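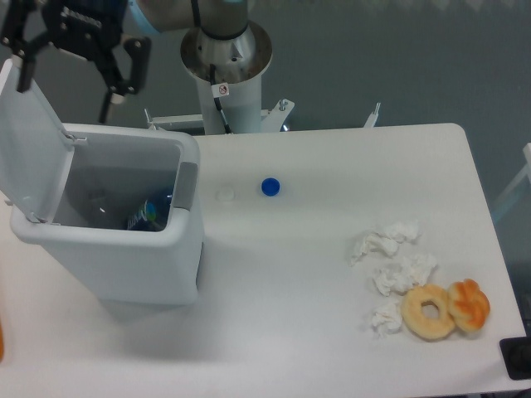
Page 2 of 30

Small white bin with a flip lid – keep it or go back to an open one?

Naima_O
Hello all, hoping for a bit of neighbourly wisdom. I've been wanting a tabletop bin for crumpled tissues, bottle caps and wrappers, the sort of rubbish that gathers wherever people sit down for a cuppa, and I do like a white one with a lid that tips right back. My husband reckons a lid is just one more thing to wipe. Thoughts?

rakiya.e
Oh, I'm all for a lid, Naima! Closed up it looks so much tidier beside the food, and with a couple of pastries out on the table I'd really sooner not be looking at old tissues while I eat mine (I'm fussy, I know).

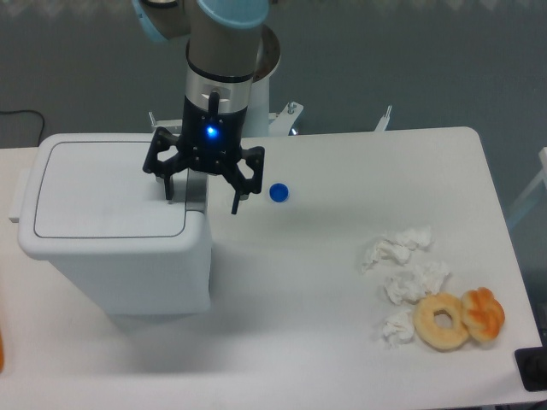

Re: lids and recycling

Edin70
I'll have to disagree, with love. Lids are fine, but caps and tissues are one thing and drinks containers are another. Ours go back for the refund, so they get their own tub by the door – I've fished far too many out of the kitchen bin over the years.
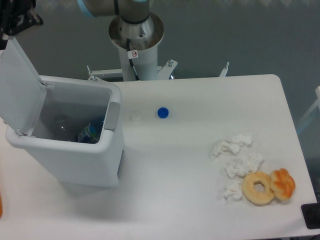
Page 3 of 30

ljubica_s
Edin, I'm with you on the bottle and the can, they'd be straight out of there at my place. I save the caps in a jar as well, blue ones and white ones all in together, and my grandkids sort them by colour on rainy afternoons.

Naima_O
A jar, lovely idea! Lid stays, then, and I'll find a tub for the cans this arvo.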